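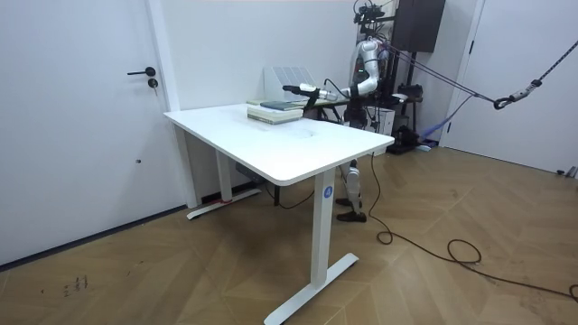
Book day, the pile on the white desk.

7 min read

Wednesday, late. Writing fast, tea going cold, back hurts.

So. The books. Finally. Have been saying since July that the books would get sorted and today they did, or mostly did. Everything that was living in a heap had to come through the white desk, then either into the file organizer on the green table or into the box for Gramcombe. That was the rule. Two places. No third pile. (There was a third pile by lunch.)

Desk needs a proper wipe. Gray smudges all over the top, in the middle mostly, and I swear I cleaned it last week. Tried a damp cloth, then the Draltine spray, which smells like pears and does nothing. Will try the melamine sponge thing if I remember to buy one. Put it on the list. Put the list somewhere.

Started with the paperbacks. Slow going because I read the backs. Every single one. It's a disease. You pick up a book to move it eighteen inches and there you are reading what some newspaper thought of it, and then the author bit, and then it's twenty past ten. 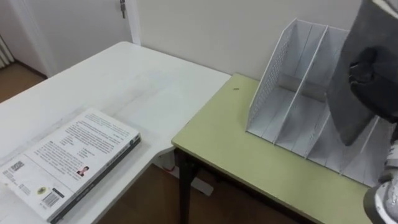 and the same goes for first pages, which are worse, so made myself a promise. Back cover allowed. Opening the thing not allowed. Kept to it until the Goltine cookbook, which doesn't count, I was only checking the dumplings. Flour all the way through the dumpling chapter. Mine, probably, from the winter we had no counter.

The organizer. Bought for papers, I know. Four slots, tall slanted sides, supposed to be for bills and magazines and the instruction booklets for things we don't own anymore. But the bills are all in the drawer and will stay in the drawer, let's not pretend. Tried it with books instead and I like it. They stand up. You can pull one without the rest going over like they did on the windowsill. Thin ones sink a bit, fat hardcovers take a whole slot and sulk. Dark ones look nice against the white, which is a silly thing to care about and I do.

Order of the slots, so I don't forget:

first, things being read now
second, things lent to me that must go back (Sânziana's, all of them, shame)
third, work
fourth, don't know yet. Maybe the cookbook. Maybe leave it free, it will fill itself by Sunday.

Does "work" need its own slot? Probaly not. Moved it twice already.

Lunch was toast over the sink. Then the hardcovers. Heavier than I remember, and the black ones show every scuff. All those pale streaks, you'd think they'd been dragged down a road. Somebody told me once to rub them with a bit of bread. Didn't. Seemed a waste of bread.
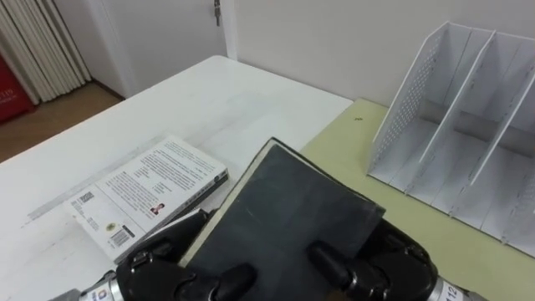 Photo: house album, book day

Also found, inside various: a bus ticket, a pressed leaf gone to crumbs, a shopping list that says only "onions ONIONS", and a Mutiso catalog with page 893 folded down. What was on 893? Lamps. Did we want a lamp? We must have really wanted a lamp. Don't remember any of it.

The giving away part is harder than the sorting. Did 8 into the Gramcombe box and then took 2 back out. One because it was a present. The other because I got as far as the hallway with it and felt terrible, for a novel I didn't even finish. Left it on the stairs as a compromise, where it'll get trodden on.

And the stack on the desk still isn't gone, it only got lower. It was right at the far end when I gave up looking at it. Those are the no idea ones. Too big to stand up well, too good for the box. Could lie flat on a shelf if there was a shelf. There isnt a shelf. That's a whole other Saturday and somebody else's drill.

Rang round in the evening to see if anyone wanted anything before the box goes. 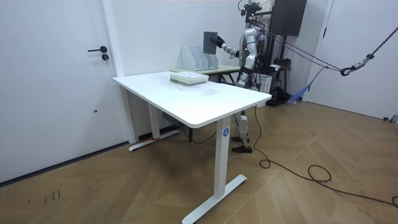
Birutė Baranauskienė says never stand a big hardcover in a slot like that for long, the pages pull down out of the spine, lay the heavy ones flat and put the light ones on top. She lost an atlas that way. She'll take any gardening ones and no, she doesn't want the catalog.

So maybe the heavy ones come back out tomorrow. Ugh. Flat, biggest at the bottom, fine. Then slot four is free after all and slot three is half free, and I could put the actual papers in there like a normal person.

Sânziana Matei wants hers back by the weekend. Fair. She's only asked 7 times.

To do: sponge. Tape for the box. Measure wall for shelf. Move the stairs book. Bed now.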